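Robots in the Kitchen: What Happens to the People Who Work There?

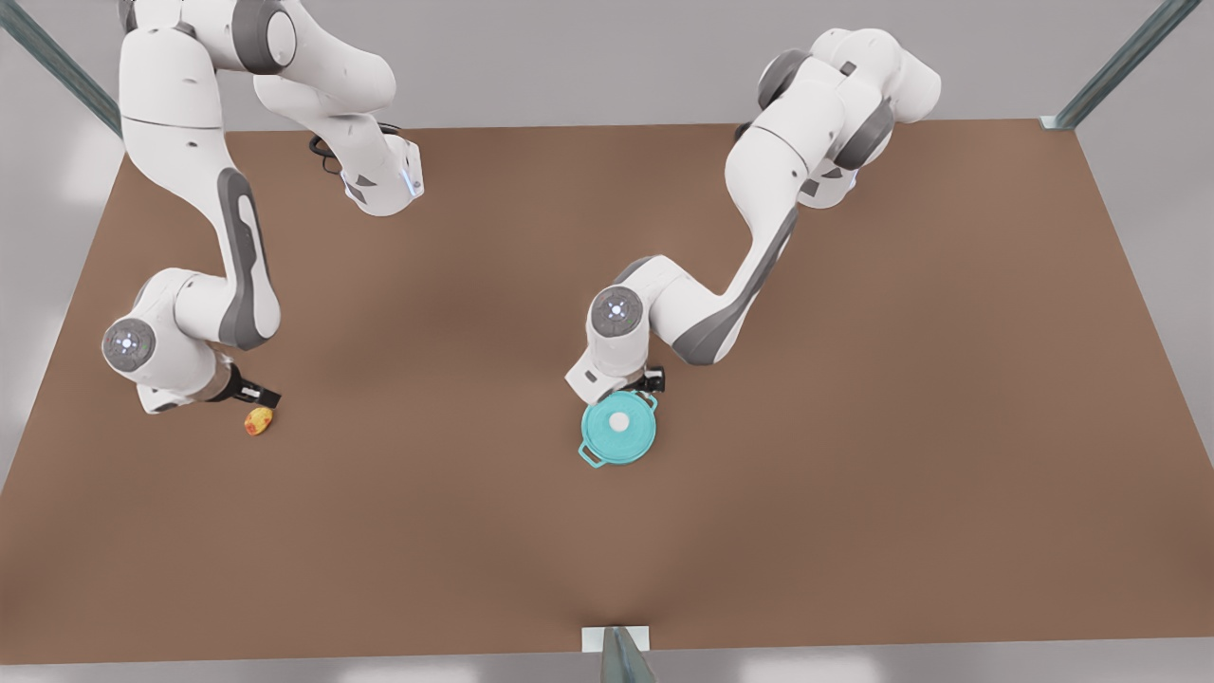

Two robot arms at a table, drawn by a computer. One gripper is at the pot, and the other is close to a small yellow and red object.

Skamero is a company in the town of Trorkolham. It cooks lunches for schools. Every school day its kitchen sends out 609 meals, packed in boxes and loaded onto vans. In September the company started using robot arms for part of the work.

What do the arms do?

The arms put lids on pots, take them off again, and move pots from one table to the next. Before the arms came, people did this by hand. A full pot is heavy, and the steam that comes out when you lift a lid can burn your skin. Some workers had sore backs and shoulders by the end of the week.

A robot arm has joints, much like your shoulder, elbow and wrist. At the end is a gripper, with fingers that open and close. Picking up a pot sounds easy to you, but a robot has to be told how wide to open its fingers, where to go and how hard to squeeze.

Practice on a screen

Dropping soup on the floor is a messy way to learn. So the arms are first tried out inside a computer program called a simulation. It works a bit like a video game. There is a pretend table, a pretend pot and pretend arms, and if something goes wrong you just start again. The kitchen's program is called Amegashie. The team ran the lid job 322 times on the screen before they let a real arm try it.

Did people lose their jobs?

This is a question many grown-ups ask, and it is a fair one. When a machine takes over a task, a company may need fewer people. At Skamero, 8 workers used to lift and carry pots. Five of them now do other jobs in the same kitchen, such as tasting, packing and checking for allergy foods. Two learned to run the arms. One did not like the change and left to work in a bakery.

The people who run the arms had to take lessons. They learned how to stop an arm quickly, how to clean it and how to change its program. They say the work is easier on the back – but there is more to remember, and more time spent looking at a screen.

What can't the arms do?

They can't taste. They don't know if the soup needs salt. If a pot is put in the wrong place, an arm may stop and wait until a person comes to help.

Words to know

Automation: using machines to do work that people used to do.
Gripper: the part of a robot that holds things.
Simulation: a copy of a real job, made on a computer.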